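OK so I finally made it to Nunetti, the new pasta counter in Flistthorpe, and I have thoughts

You pick a shape, pick a sauce, and they cook it right there. 13 sauces!! I went for the brown butter and sage with rigatoni – so good I stopped talking

Line was long at noon but it moves. I had my bowl before I'd even picked a seat

My sister got the spicy lamb one, a Mohmand family recipe according to the menu board. I stole a lot of it

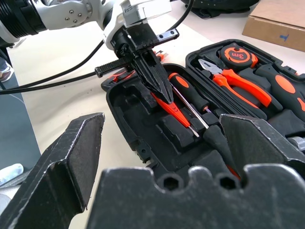 Also the garlic knots. Get the garlic knots. They bake them every 20 minutes and you want to be standing there when the tray comes out

Second shop opens in Cumthorpe in April – 34 seats and a patio, I'm so ready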